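Swapping the finger pads on the club gripper

Room 309 build, September version. Old instructions were for the Plunside arms, ignore those.

You need: 3 mm hex key, 4 screws, threadlocker, a rag. Power OFF first. Unplug it, dont just hit the switch.

1. Jaws open all the way, by hand. Slow.
2. Screws out, old pads off. Keep left and right apart.
3. Wipe the brackets. Old threadlocker comes off with a fingernail.
4. New pads on, screws in loose. Angled ends at the tip. 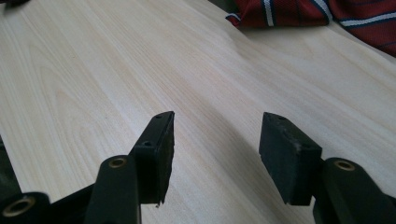 Pads facing each other, jaws open, nothing in between.

5. Close gently untill the pads touch. Line them up, then tighten. Snug, no gorilla arms.
6. Open and close 13 times. Anything rubbing, back to step 5.

Brass bushings: leave them alone. No oil. If one feels loose tell Triin or Vy before the next run.

Log the swap in the binder, initials too. Spare pads are in the Lumovix drawer, take the last set and you print more.

— Gunvor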